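Okay, a little thread about mixed bins, because Roxana Sánchez asked me at lunch how I ever get through one and I gave her such a rambling answer that I think she deserves a better one. (It will still ramble. Sorry, Roxana!)

A mixed bin is where all the small stuff lands when it doesn't have a shelf yet. Little boxes, little bottles, refills, things in packets. Everybody on the floor at Griltley has an opinion about them and most of the opinions are rude, but I love a mixed bin. I've loved them for 13 years.

First thing I do is nothing at all. I stand there with my coffee and look. You start to see what belongs together before you've touched a single item, and it saves you so much picking up and putting down again.

Second thing – flat stuff gets found early or it doesn't get found. A thin packet will slide up against a wall and lie there looking like part of the bin, and then in November you're doing the stock check and you're one short and very cross with yourself.

Nilton Betancur taught me to work from the corners in. He used to run the Murnis aisle and he could clear a bin before I'd found my gloves. I went from the middle out for years, like eating a pie wrong, and everything just rolled back into the space I'd made.

Also, please don't overfill them! We had one last winter with 190 items in it, I still remember the number off the sheet, and it took 2 of us the whole afternoon with the radio on. Lovely afternoon, mind you, but still.
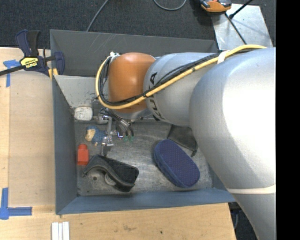

Metal bins are my favorite for small things, and I'll argue with anyone who wants to switch us to something softer. They get ugly, sure. Look at how scratched up the gray floor is in this one, and there are pale scratches on the back wall too, but a small white thing like the one over on the left still shows up nicely against all that gray. Dark items are the ones I'd worry about.

Someone from Cusi asked if I line mine. I tried it for 3 weeks with a bit of felt and the corners curled up, and guess where all the flat packets went. So no, no lining for me.

Roxana, you're on the Jomow returns with me tomorrow morning. Bring a snack, and we'll start in the corners.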